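FOR IMMEDIATE RELEASE
2/18/20

Horrocks Paper Opens Its Doors on Mill Street

Hi, I'm Wendy Greenwood, and I'm so happy to finally share this one! My little stationery shop, Horrocks Paper, is moving into the old shoe store at 161 Mill Street, and we've got 76 kinds of drawing paper on the shelves (yes, I've tried them all).

My business partner Howard Haworth has been up to his elbows in card stock since October, and he's giving a free sketchbook to each of our first 1000 customers. Come early if you want the blue cover – I already took one home.

We'll have coffee, pens to try and a big table where anybody can sit down and draw. 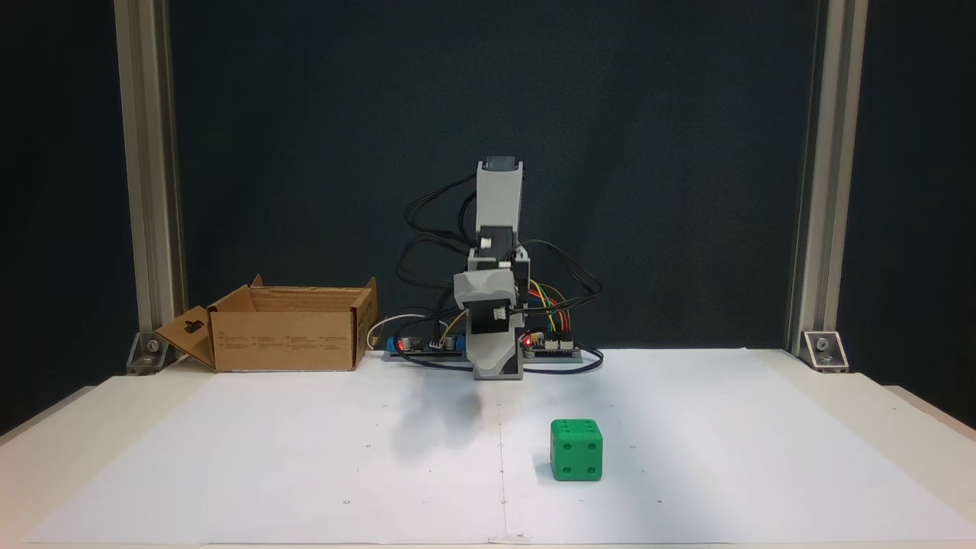

Press Contact

Wendy Greenwood, Horrocks Paper, 161 Mill Street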